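Talks & Workshops / Photography / Speaker Notes

Editing a Long Project Down to a Book
Notes for the evening talk, Clusturlow
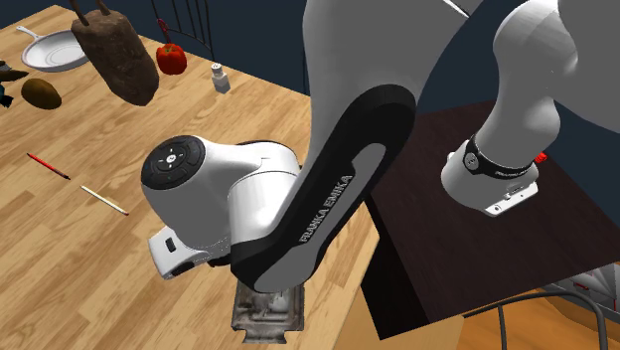 Start with the contact sheets on the table. Let people come up and look before sitting down. Five minutes, then lights.

Say at the start that this talk is about editing, meaning choosing and ordering pictures. I won't be covering cameras or processing. Questions on those are fine at the break.

1. Where the work came from

I photographed in Paltville for four winters. It's a river town with one bridge, a closed cannery and a bus station that stays open all night. I had no plan the first year. I went because the bus went there and the light was low for most of the day.

By the end I had 49 boxes of work prints and a hard drive I didn't like opening. People in the town had started asking when they would see something. I kept saying spring.

Slide: map of the town, hand drawn.
Slide: bus station, first winter. Leave this one up while talking.

Mention that the bus station picture was the first one I was sure about and that it did not make the book. Come back to it in part 5.

2. First pass

Make small prints. Mine are drugstore size, on the cheapest paper I can get. A screen lets you zoom, and zooming makes you like things for the wrong reasons. You fall for a hand or a bit of sharp gravel and forget that the rest of the picture is doing nothing.

Go fast. I give each print about as long as it takes to put down. Three piles: yes, no, don't know. The don't know pile will be the biggest. Mine filled a bathtub (it was a clean bathtub).

Put it all away for a month. I did the first pass in January and did not look again until the end of February. When I came back, a lot of the yes pile was pictures I remembered being cold for. I had worked hard to get them and wanted to be paid. The reader wasn't there and doesn't know how long you stood on the bridge.

Ask the room: who has a picture like that? Take two or three answers, no more. This ran long in Gastircombe and I had to skip the slides on paper.

3. Finding what it's about

I thought the Paltville work was about the cannery closing. I had written that on every grant application. When I spread out the second pass there were six pictures of the cannery and they were the dullest ones on the floor.

What I had a lot of was people waiting. At the bus station, outside the clinic, in parked cars with the engine on. I hadn't set out to photograph that. Once I'd seen it, the piles were easier to sort, and about half of the don't knows became noes.

Slide: woman in parked car, dashboard light.
Slide: clinic steps.
Slide: two boys and a dog at the ferry ramp.

Don't explain these. Ten seconds each.

A warning here. When you find the theme you will want to put in every picture that fits it. I had eleven pictures of parked cars. Three are in the book. If two pictures say the same thing, the weaker one makes the stronger one weaker too. Pull it even if it hurts the count.

4. Sequence

Pass around the first dummy. Tell people they can bend it.

This dummy is in date order. Winter one, winter two and so on. It's a reasonable thing to try and I'd recommend trying it once to get it out of the way. The trouble was that I got better at this over four years, so the book started badly and improved. A reader who puts it down after ten pages never gets to the good part.

Second dummy is by place. Bridge, bus station, clinic, houses. It reads like a tour. You always know what the next page will be.

Third dummy is the one that worked. I laid the prints along the hallway and moved them in pairs. I looked at two at a time and asked if I wanted to turn the page. Some things I look for in a pair:

- Direction. If someone looks right on a right-hand page, the reader follows them out of the book and turns.
- Distance. After two close pictures I want to step back.
- Light. Night pictures next to day pictures can feel like a slap. Sometimes I want that. Twice in this book, I think.
- Blank pages. They cost the same as printed ones and the printer will ask if you're sure.

Slide: hallway, dummy three laid out.
Slide: same hallway a week later.

Point out the gap in the second hallway slide. I took out a run of four snow pictures that I had thought were the middle of the book. The middle turned out to be the ferry ramp.

5. Taking out the favorite

Go back to the bus station slide.

This picture was on my wall for three years. It was on the postcard for the small show in Gastircombe and it sold more prints than anything else from the project. In the third dummy I moved it nine or ten times. It stopped the book wherever I put it. It's a complete picture with a beginning and an end, and nothing could follow it.

I took it out on a night when I was tired of moving it. Next morning I read the dummy through and didn't miss it until I was making coffee. It works fine on a wall. I still sell it.

6. Showing it to people

Show the dummy to someone who knows photographs and someone who doesn't. Give it to them and leave the room. If you stay you'll start talking, and then they're reviewing your talking.

I took mine to the book fair in Dağdelen and sat at the review tables for two days. I had 23 reviews booked, which is too many. By the second afternoon I had stopped hearing what people said. Book eight, or ten if you have the stamina.

What I wrote down from those two days that was useful:

- Several people turned back at the same spread. I hadn't marked it as important. I moved it later.
- The captions were slowing everyone down. I put them at the back.
- One reviewer held the dummy upside down for a while and said it still worked. I don't know what to do with that but I liked it.

You'll get advice that points both ways. One table told me to cut it in half and the next told me to double it. I wait until I hear the same thing from three people, and then I try it, and I keep the old dummy so I can go back.

7. Practical things

Slide: table of paper samples. If short on time, skip to the next.

The finished book has 49 pictures. It matches the number of boxes by accident and people always ask.

Get a printed proof of your darkest picture before you agree to a paper. Mine went to mud on the first stock and we had to change, which pushed us back 27 days. Add time for this when you make your schedule. Add time for shipping too.

Ask the binder if the book opens flat. If it doesn't, don't run anything important across the gutter. I lost a face that way in an earlier book.

Tell the people in the pictures before it's out. I went back to Paltville with a box of advance copies and set up in the library from 10 a.m. until they closed. Most people looked for themselves first, then for their neighbors. One man wanted to know why I'd left out the cannery. There's one cannery picture, near the end, very small. He didn't think much of it.

8. Close

Put the finished book on the table next to the three dummies. Invite people up again.

For anyone with a project at home: bring small prints to the morning session, 30 at the most, loose, no mats. We'll use the floor in the back room. Wear something you can kneel in.

Questions. If there are none, ask about the second hallway slide and whether anyone would have kept the snow.

Check before leaving: dummies (3), book, contact sheets, adapter, the clicker. Left the clicker in Gastircombe last time.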